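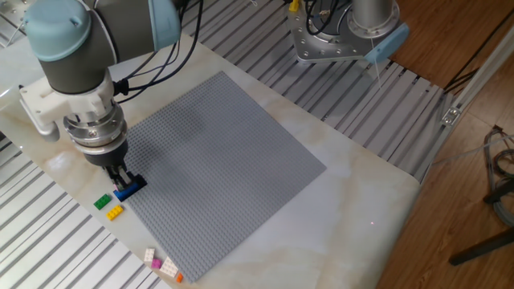 Brick builders wanted for the Sarnside table

Hi, I'm Javiera Maldonado and I look after the brick table at Sarnside. I'm after 6 people who like LEGO and don't mind doing the same small build more than once. You needn't be any good at it — my own towers lean!

What you'd be doing

Each session starts with a bare grey baseplate and a short row of loose bricks set out along one edge. You get a card, you put the pieces where the card says, then you take them off and line them up again for the next go. We use a mix of colours (red, yellow, green, blue, a bit of magenta, a little orange one that loves to roll under things) and a mix of sizes too, so you'll want to be comfortable telling

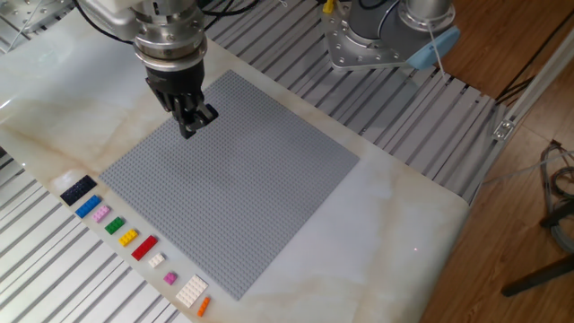
a flat plate from a full-height brick, and a long one from a short one. If you can't yet, I'll show you. Everything happens on one marble-look table, and it gets pretty shiny under the lights, so bring your glasses if you wear them.

Between sessions there's sorting. We have 3000 pieces in the tubs from Quartey and I'd love them organised by colour before October. I find it very soothing, but I know that's a matter of taste.
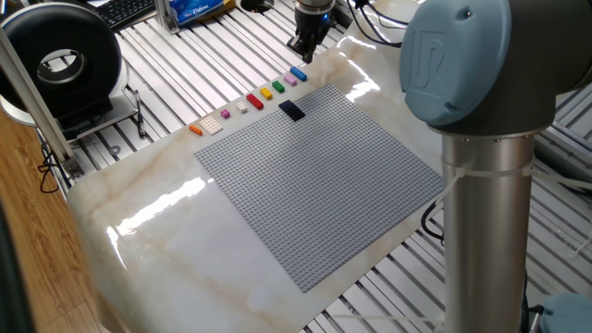 What you'll get

Sessions run for an hour and pay a $435 flat fee for the whole block, plus tea and whatever's in the biscuit tin.

How to put your hand up

Drop a note in to me at Room 141, Sudodham building, by 19/12/2022. Tell me which hours suit you and your favourite colour of brick.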